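Re: [bench-rules] Draft 5, section on glassware and liquids

On Wednesday the Plondport group wrote:
> Clause 13 says any vessel with liquid in it must stand clear of loose
> items before a gripper is brought near. It gives no distance. Can we
> have a number, and does it apply to hand-held grippers too?

Yes to the second part. Clause 13 covers hand-held grippers and mounted arms alike. Where two grippers share a table, each operator keeps to their own side of the vessel unless the task sheet says otherwise.

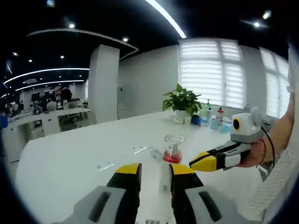

On distance, Parry proposed 18 cm and Hisville asked for less, as their tables are narrow. I have put 18 cm in the draft with a note allowing up to a third less for vessels under 53 ml. Vials lying on their side count as loose items. So do small clear parts, which are easily missed on a glossy white top under ceiling lights. Dultard suggested a matt mat for those and I have added it as a recommendation only.

Cables are still open. The present wording, "routed away from the work", is too vague to check. Please send replacement text to the list before the February call.

Clauses 14 onwards are unchanged.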